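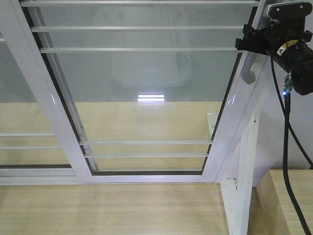 Figure 3. White window rig with glass pane and grille bars; gripper at upper right.

4. Recording the window demonstrations

Now for the fun part! Yung-ching Wan and Lech Zieliński worked out this routine for the Fumano study, which asks whether a policy trained with two views copes better with glass than a policy trained with one. Glass is a wonderful test surface — reflections move whenever the camera does, and a depth estimate can land on a ceiling light.

4.1 Start both streams, fixed view first, and wait for the clocks to agree.

4.2 Turn on the room lights you want in the set. Leave bright reflections in.

4.3 Guide the arm slowly to its starting pose, keeping the cable clear of the sash.

CAUTION: Never put your hand between the gripper and the window. Keep the stop button within reach.

4.4 Look at the wrist view before you press Record. Both fingertips should show, with plenty of the room beyond them.

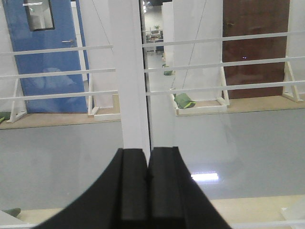
4.5 Record one episode, up to 200 frames long, then return to the starting pose. Vary the approach a little each time; the small differences are what the policy learns from.

4.6 Mark each episode "keep" or "redo" straight away.

NOTE: Our October 2025 set has 422 episodes, 197 of them with strong glare. We were delighted to see the two-view policy pull ahead on exactly those! Tag glare in the log so you can make the same split — section 5 covers the training runs.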